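Cabinet Chores: README and data card

By the Brurkinance notes desk
02/11/2020
6 min read

Hi, and thanks for downloading this! Brurkinance is a small set of recordings of a humanoid robot doing one very dull office chore, which is putting things into a low cabinet and taking them out again. I keep the files in order and write these notes, so if something is confusing, it's my fault and you should tell me.

I started the set because people kept asking me whether robots can tidy up yet. My short answer is "a bit, slowly, if you've picked the right cabinet." The long answer is the rest of this file.

## What's in it

There are 100 episodes. Each one is a single try at a single chore, from the robot standing in front of the furniture to the operator calling stop. A person drives the arms and hands in all of them (so please don't report these as autonomous runs, I beg you). Of the 100, 18 were stopped early, and I left those in. They're in the folder called `stopped`, and I think they're the most useful part of the whole thing.

The chores are:

- open or close a cabinet door
- take a flat box off a shelf
- put a flat box on a shelf
- walk up to the cabinet and get into a good spot

That last one sounds like padding, I know! But getting into a good spot eats up a shocking amount of time. Stand too close and the door has nowhere to swing. Stand too far off and the arm runs out before the shelf does. You and I shuffle our feet without thinking, and a robot has to make a whole project of it. 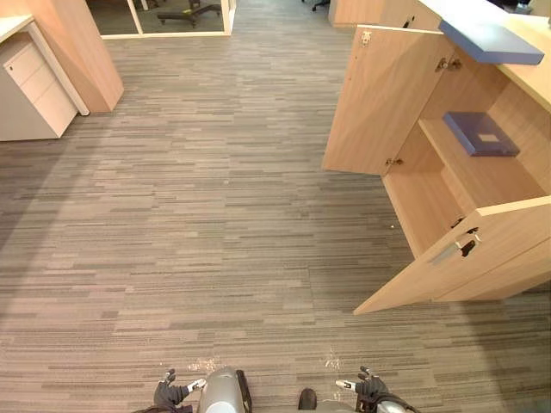
Cabral wrote back after trying the first release: why bother with the walking at all, when you could bolt two arms to a cart and park it in front of the shelf? The legs just add ways to fail, and no shop floor would pay for them.

Fair point, and for a shop floor I mostly agree. If the shelf is always in the same place, use the cart. I care more about homes and ordinary offices, where somebody has left a chair in the way and the cabinet is down by your shins. I'd love to see someone run the same chores with a cart and compare, though. Please do it and send me the numbers.

## Is it any good at the chore?

Well, sort of. Flat boxes are harder than they look. A mug has a handle and a bottle has a neck, but a flat box lying on a shelf gives you a thin edge and not much else, so the fingers need to get around that edge without shoving the whole thing to the back. A low shelf makes it worse, with the cabinet top blocking the view just when you want it. 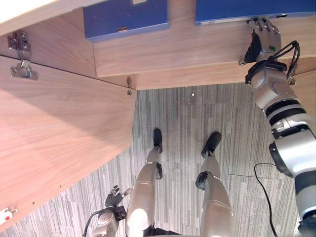 Operators got better at this with practice, and you can hear it in how short the later notes are. The early ones are full of "again" and "lost it." By the end of January most of them just say "ok." I wouldn't read too much into that, because the person was learning as well as us tuning the hands, and I can't pull the two apart.

Would I let it loose on my own kitchen? Not yet. I'd trust it with folders and maybe with towels, and I'd keep it far away from the good plates.

## Views

You get 2 kinds of view, head and wrist. The head view is the one people like, since it looks like what you'd see yourself. The wrist view is ugly and close and full of hand, and I'd still tell you to train with it. When the arm is deep in a cabinet, the head can lose sight of the fingertips, and then the wrist is all you've got.
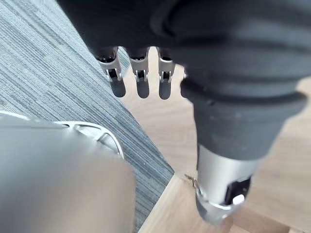 Wrist view: fingers over the edge between carpet and wood.

Watch out for blur in the wrist files. Anything very near the lens goes soft, and I haven't tried to fix it.

## Known problems

Doors are the big one. Hinged doors move on an arc, they stop wherever they feel like it, and a half-open door is in the way of everything. If your model treats the door as fixed once it has been opened, it will have a bad day. Several of the stopped episodes come down to an elbow and a door edge.
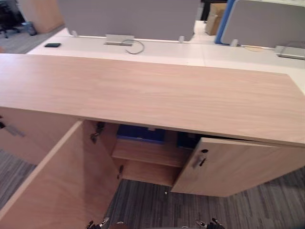

Keys are the other one. We never ask the robot to turn a lock, so please don't use the set to claim anything about locks. I've had 3 emails about this already.

Also, it's all offices. No sinks, no stairs, no pets, no laundry. Ormont is working on a kitchen set, and the Flirnville people have talked about doing a stockroom, so keep an eye on both.

## Using it

Research and teaching are fine, and so is poking at it for fun. Keep this README with any copy you pass on. If you find a mislabeled episode, send me the episode name and what you think it should say, and I'll fix it in the next release.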